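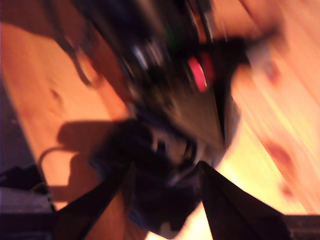
The town of Stunddale had 196 visitors in November, and Dalia Navickas at the tourist office was told to make it sound like more. She wrote "nearly 200" and went to lunch. Her desk was light-colored wood, like the tabletop here, and it held 30 brochures for the Kuusk salt baths, closed since spring.
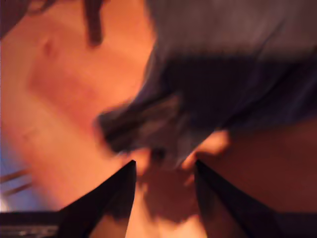

"Could we count people who got lost?" asked Prakash Menon, the mayor.

"We did. That was 95 of them." 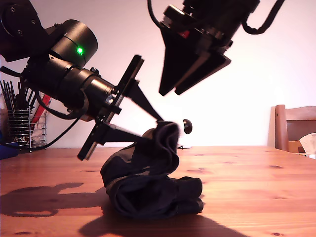

He thought it over and ordered the signs on the Rullov road turned around.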